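Keeping the spare room ready without losing your mind

24 August 2020

My sister rang on a whim in January to say she'd be at ours by tea time, and I spent the next 40 minutes hauling boxes out of the spare room like a madwoman. Never again! So I've worked out a bit of a routine, and it's saved my bacon more than once (we're on the road between Morville and Hustdale, so everyone we know stops in).

First up, the doona. Don't store it in plastic, it comes out smelling like a wet tent. I use an old cotton pillowcase and chuck in a bar of soap, still in its wrapper. Lavender is my favourite but any colour or scent will do.

Sheets go in the cupboard as a set, folded inside their own pillowcase. I wash mine at 40 degrees and get them out on the line early, and if there's a breeze I don't bother ironing. Hugo Carretero down the road irons his, fitted ones and all, and good luck to him.

Pillows get a wash every few months, two at a time so the machine stays balanced. Pop a couple of clean tennis balls in the dryer with them and they fluff up beautifully. Musty mattress? Bicarb soda through a sieve, leave it a few hours, vacuum it off. Open the window while you're at it, even in winter.
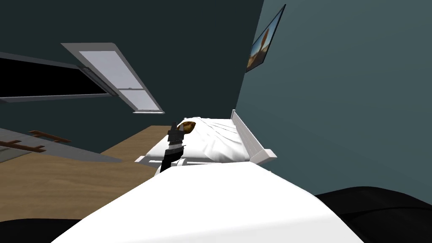
Filed under: Bedrooms & Linen

A reader, Adom Alhassan, wrote in asking about yellowed pillowcases. Soak them overnight in warm water with a scoop of oxygen bleach, then wash as normal. Mine needed two goes, and they were 14 years old!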